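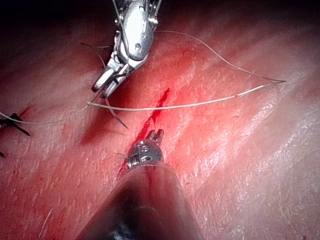

Friday notes on the suturing set

The collection target for November was 2,000 usable demonstrations. We finished with 2,189 recorded and 1,450 that survived review, so the target was missed and the reasons are worth writing down before I forget them.

Definitions first. A demonstration is one throw: needle entry, needle exit, pull-through, tie, release. Recording starts when both instruments are inside the workspace and stops when the operator lifts off the pedal. We log joint positions and commanded velocities for both arms, jaw angle, the stereo endoscope, and the wrist view. Everything shares one clock. It didn't until the second week, and most of the first week's files went in the bin for that reason.

The remaining rejections fall into a few groups.

Clock drift between the arms and the video. Fixed by moving the timestamping off the capture machine and onto the controller. No recurrences.

Thread management. This is the largest group and the one I'd underestimated. The needle is a rigid body with a known curvature, and the policy learns to track it without much trouble. The thread is another matter. It drapes over the upper instrument, doubles back on itself, crosses the incision and lies close to the jaws that are about to close. An experienced operator clears it without thinking, usually with a small sideways sweep before the next grasp. A newer operator leaves it and works around it. Both styles end in a good knot, and a model trained on the two mixed together hesitates at the point where they diverge.

We now label the sweep as its own segment. Nele Diekmann did the first pass of 96 files by hand and wrote the labelling guide from it. The guide runs to two pages and I have no complaints, apart from her insistence on calling the segment "housekeeping", which is now in the schema and will outlive us all.

Blood. Red on red gives poor contrast at the wound edge, and specular highlights off the instrument housings make it worse. Willems, the older of our two segmentation models, loses the edge whenever a highlight sits next to it. Flesari, the newer one, holds on longer but confuses dark suture with shadow. We run both and send disagreements to a person. Up to a third of the wrist-view clips need that, too many to sustain past Christmas.

Operator corrections. I had been discarding any demonstration with a missed grasp. That was a mistake. A policy that has only seen clean throws has no idea what to do after a bad one, and at test time it will produce plenty of bad ones. We've gone back through the rejects and restored those where the operator missed, reopened the jaws and recovered inside the same throw. They carry a recovery flag and are included in the 1,450.

Storage is on the Mimach server, one directory per session, raw video kept separately from the derived labels. Please don't write labels back into the raw directories. I've now restored them from backup twice.

For the next block I want three changes. Operators should rotate every 40 minutes, as the pull-through gets noticeably faster and sloppier after that. Starting thread length should be recorded at the top of each session and updated at every change of suture. The Pladent light source should stay at one setting for the whole day, even when somebody finds it too bright.

Training on the current set starts tonight with the wrist view left out, as a baseline. The second run adds it back. If the difference is small I'll drop the wrist stream from the default download, which would make the people on slow connections considerably happier with me.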